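Gripper Maintenance Technician, hand-held units (fixed term)
Drelar – Flestedton site
Reports to: Carmela Nieto, Hardware Lead
Start: July
Closing date for applications: 27/05/2023

Drelar is seeking a technician to set up, service and repair the hand-held grippers used at the Flestedton site. The grippers are operated in pairs at household workstations, including a dressing table, and each one carries printed markers used for tracking. The position is bench-based with regular time on the floor beside operators.

The fleet is 56 grippers, with 23 further units held as spares or awaiting parts.

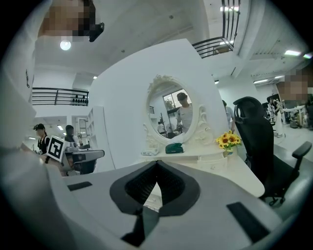

Most faults reported from the floor fall under jaw alignment, worn finger pads, marker damage and cable strain. The technician is expected to diagnose these at the station where possible, swap the unit if the repair will take longer than a few minutes, and finish the work at the bench.

Duties

Check jaw travel and closing alignment on every gripper before it is issued.
Replace finger pads and re-zero the opening width afterwards.
Fit marker cubes, confirm they are square to the body and replace any with scratched or lifting faces.
Clean lenses and recalibrate after any knock or drop.
Inspect cords and connectors for wear at the wrist end.
Pair left and right units, label them and record the pairing in the Kurkano service log.
Keep loose fasteners off work surfaces and account for every screw removed.
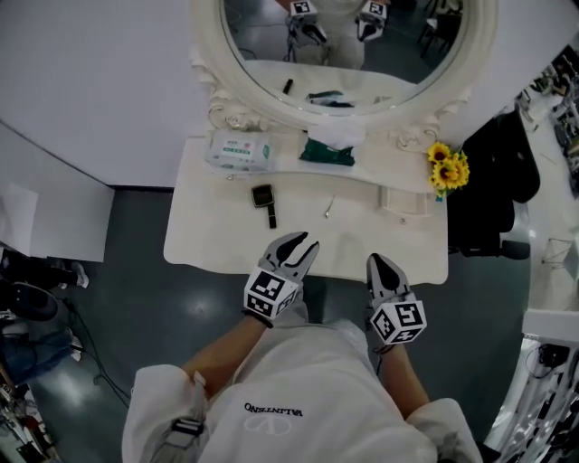 Paired grippers with marker cubes in use at the vanity station.

Requirements

Trade certificate or diploma in mechatronics, electronics or instrument repair, or equivalent bench experience.
Two years of hands-on work with small mechanisms.
Able to read an exploded drawing and work to a torque table.
Comfortable using callipers, a multimeter and a soldering iron.
Clear written fault notes. Operators on the next shift rely on them.

Experience with camera calibration is useful but can be taught. Training on the Woo calibration jig is provided in the first week.

Conditions

Full time, day shift, with one early start per week for fleet checks. The work involves standing, fine assembly and some lifting of parts bins. Tools and safety glasses are supplied.

To apply

Send a résumé and a one-page account of a repair you carried out on a small mechanism – fault, cause, fix and how you tested it – to Carmela Nieto at the Flestedton office. Shortlisted applicants will complete a practical bench test of almost two hours. Mark your application "Gripper Technician".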